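Shared laundry room, Bredness House – condition checklist with comments
Inspected by Fedir Levchenko, August round
27 shares 4 comments

Ref. 3781. Results are given as pass, pass with comment, or fail. Items marked fail go to Madetti for repair and are looked at again on the next round.

1. Electrical

1.1 Sockets and fused spurs, fixings and faceplates – pass.
1.2 RCD test button – pass. Tripped at first press, reset cleanly.
1.3 Flex on washer B – pass with comment. Outer sheath is scuffed where it passes behind the plinth. No conductor showing. Re-route through the clip already on the wall.
1.4 Extension leads – fail. One lead found feeding the iron from the corridor socket. Removed and tagged.
1.5 Lighting above sink – pass with comment. Diffuser fitted, one end not fully home.

2. Water and drainage

2.1 Fill hoses, hot and cold – pass. Date stamps within the replacement period.
2.2 Isolating valves – pass with comment. Cold valve on washer A is stiff. It turns fully, but a resident without much grip would struggle to close it in a hurry.
2.3 Standpipes – pass.
2.4 Floor gully – fail. Grating lifted, trap holding lint and a quantity of grit. Clean out and refit with both screws. The second screw has been missing for two rounds.

3. Dryers and ventilation

3.1 Lint filters – pass with comment. Dryer 1 clean. Dryer 2 filter seated crookedly, so lint is getting past it into the housing.
3.2 Exhaust duct, dryer 2 – fail. Flexible section crushed behind the cabinet. Replace with rigid duct as quoted by Holovko. Dryer 2 is out of use until this is done.
3.3 Wall vent flap – pass. Opens and closes freely.
3.4 Extractor fan overrun – pass.
3.5 Meter reading at time of visit – 2249.

4. Ironing and folding

4.1 Iron, plug and thermostat – pass.
4.2 Ironing board – pass with comment. Leg catch holds, rubber foot missing on one side.
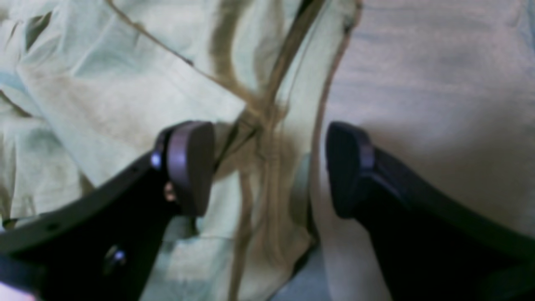

2 min read

4.3 Fabrics left out – pass with comment. Pieces should be folded or hung before the room is locked, and kept well clear of the iron rest.
4.4 Storage of detergents – pass. Caps on, original containers, upper shelf.

5. Access and fire

5.1 Door closer – pass with comment. Slow over the last few degrees. Adjust.
5.2 Heat detector – pass. Hestelum label in date.
5.3 Escape route – pass. Clear width kept to the rear door.
5.4 Notices – fail. The "do not leave dryers running overnight" sheet has faded and cannot be read from the doorway. Reprint and laminate.

Outstanding from last round: 2.4 (screw only). All other items closed.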